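How to run a hand-controller station at a robotics open day

We set up two try-it stations at the Ivatura open day in February and had 254 people through before 4 pm. These steps cover one station with a bench arm and a pair of handheld controllers.

What you need
A bench arm on a fixed base or rail
Two handheld controllers, charged
A sturdy table, clear on three sides
Floor tape
The Agbayani checklist, printed

1. Bolt the arm down the night before. Check every screw again in the morning.

2. Tape a line on the floor behind the operator. Visitors who are waiting stay on the far side of it.

3. Switch on the controllers and wait for the status light before handing them over. Ours take 95 seconds to pair.

4. Let the visitor move the controllers with the arm disabled first. Most people grip too hard and go too fast – a short practice sorts that out.

5. Set the speed limit to the lowest setting, then enable the arm. Keep one hand near the stop button.

6. Start with big, easy objects. Shiny ones are harder to judge by eye, so save those for a second turn.

7. Disable the arm before the controllers change hands. Wipe the grips and call the next person over.

Run cables behind the table and keep spare chairs well back. If the arm drifts, stop and re-zero it – don't try to correct it by hand.

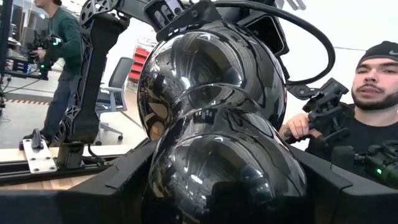
Handheld controllers in use near the bench arm.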